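3.2 Fabric layers and the life of a sofa

We came to this project through textiles, and it shows! Most studies of household furniture treat the sofa as a single object with a single lifespan: it is bought, it wears, it goes. The households we visited in Marora and Bandara gave us a much richer picture. A sofa there is a frame that carries layers, and each layer has its own calendar, its own price and often its own family argument attached. Once we began asking about the layers one at a time, interviews that had been planned for half an hour ran well into the evening.

We use three terms in what follows. The base is the upholstery that came with the sofa. The slip layer is any fitted or tied cover that goes over most of it. The dress layer takes in everything placed on top of that, such as arm covers, back drapes, throws and loose seat squares. The terms are ours. People in the interviews mostly said "the cover" for the slip layer and "the good cloth" for the dress layer, and we keep their words when quoting them.

Of the 31 households in the study, 19 kept both a slip layer and a dress layer in place all year. This was a wonderful surprise, as earlier work by one of us (Stöcker) in Zirkeleck had led us to expect the dress layer only at holidays and family visits. In Marora it stays out. Rokeya Marikar, who carried out most of the interviews there, noted that people straightened an arm cover while talking about it, and that several could name the shop, the aunt or the market stall it came from without pausing to think.

Quilting and brocade turned up together more often than any other pairing. The two fabrics do different work. Quilted cotton grips the base and hides small stains well, and most owners were happy to put it through a machine. Brocade slides, frays at a cut edge and dislikes hot water, so a trim is nearly always added, and the trim is where owners let themselves have fun. Fringe was the usual choice, with tassels close behind (Figure 4).
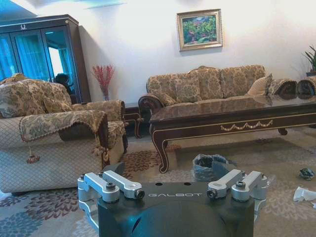
Figure 4. Diamond-quilted slipcover in cream and tan, with a fringed and tasseled brocade arm cover and the same floral brocade over the sofa back.

3.3 Who washes what, and when

Washing turned out to be the best single question we asked. It opened up talk about money, guests, children, pets and the weather, and it gave us dates people could remember. The slip layer was washed on a fairly steady rhythm in most homes, tied to bedding or to the school term. The dress layer followed the social year. February was the busy month in Bandara, when wedding visits begin and the back drape has to look its best.

Arm covers broke the pattern. They pick up hair oil, tea and newsprint faster than any other piece, and 12 households owned a second set so that one could be in the wash. Shahnaz Hettiarachchi has suggested that the arm cover should be treated as a fourth layer for this reason. We like the idea very much, but have left the scheme at three here so that our results can be compared with the Sanovberg survey, which lists arm covers with throws.

We use cookies to remember your reading preferences. Accept all | Manage settings

Mending followed washing closely. Loose fringe was the most common repair, and people often did it by hand in front of the television. Tassels were rarely repaired. If one came off, its partner was usually taken off too and both were put in a drawer, sometimes for years. Jahangir Talukder was shown tassels from sofas that had long since left the house, and one interviewee had moved a pair onto the pull cords of her curtains.

Replacement is harder to pin down. Owners could date the sofa easily and the slip layer fairly well, but the dress layer had often been cut down, re-edged or handed on between relatives, and asking how old it was led to happy disagreement. Tahsin Mondal's approach was to ask for the oldest piece of cloth in the room first and work forward from there. We recommend it warmly to anyone planning similar interviews, and the full question list is given in the appendix.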